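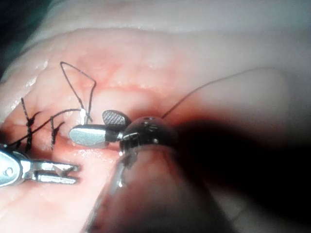 How I Measure for a Round Rug (and Get the Size Right the First Time)

Posted 2024-04-14 by Jyoti Vishwakarma

I've bought two round rugs in my life that were the wrong size, and both times I blamed the website. The first one looked like a coaster under my dining table. The second was so big the hall door wouldn't open over it. So before I ordered the one that's under my table now, a Wavik flatweave in a sort of oatmeal color, I got strict with myself and did it properly, with tape and newspaper and everything. It took one evening and I'd do it the same way again!

What you need

A tape measure, a roll of painter's tape, a ball of string, a pencil, and a stack of old newspaper or wrapping paper. A second person is nice but you can manage alone.

Step 1: Measure the furniture first

Forget the room for a minute. If the rug is going under a table, measure straight across the top of the table at its widest point. Mine is 48 inches. Then add 24 inches on each side so the back legs of the chairs stay on the rug when you pull them out. That gave me 96 inches, or an 8 foot rug. If your chairs are big and heavy with arms, go up to 30 inches a side. (I didn't do this with rug number one. I measured the table legs. Don't measure the table legs.)

For a sitting area, push the furniture where you want it and measure across the gap between the sofa and the chairs. You want the front legs of everything sitting at least six inches onto the rug.

Step 2: Find your center

Under a table it's easy, the center of the rug goes under the center of the table. If there's a light hanging over it, hold a string up to the light with something small and heavy tied on the end and mark where it lands. My light turned out to be 2 inches off from where I'd had the table for years, and now I can't unsee it. I moved the table.

Step 3: Draw the circle with string

Tie a loop in one end of your string and have somebody hold it down on the center mark. Measure out half the width of the rug, so 48 inches for an 8 foot one, and pinch the string there. Walk it around, sticking down a short piece of tape every foot or so. You'll end up with a dotted circle. Keep the string snug but don't pull, or you'll get an egg.

Working alone, use a heavy can on the center mark and go slowly.

Step 4: Fill it in with paper

I almost skipped this part. A tape outline tells you where the edge goes, but it doesn't show you how much floor you're covering up. Lay newspaper inside the circle, fold the outside sheets under along the curve, and then go stand in the doorway. Leave it there overnight if you can stand it.

Step 5: Open every door

Swing each one all the way over the paper. If a door crosses the circle, measure the gap underneath it and compare that to the pile height on the listing, plus the pad. The shag I wanted from Tririco was 1.5 inches thick. My door clears less than half of that, so goodbye shag.

Step 6: Check the real size on the listing

Rugs get rounded up a lot. An "8 foot" round can be 7'10" or 8'4", and that matters when your chairs are close to the edge. Look for the exact size in the details, and read the reviews from people who measured theirs when it came.

When it arrives

Unroll it upside down for a day, then flip it. Mine had a wavy edge for nearly a week and I put cookbooks on it. Order the pad a couple of inches smaller than the rug all the way around its width so it doesn't peek out, and trim with regular kitchen scissors if you have to.

Comments

Jitendra Tomar: Does the 24 inch rule work for a bench? We have one on the wall side.

Jyoti: You can get away with less there, Jitendra, if the bench stays put. I'd still do the newspaper!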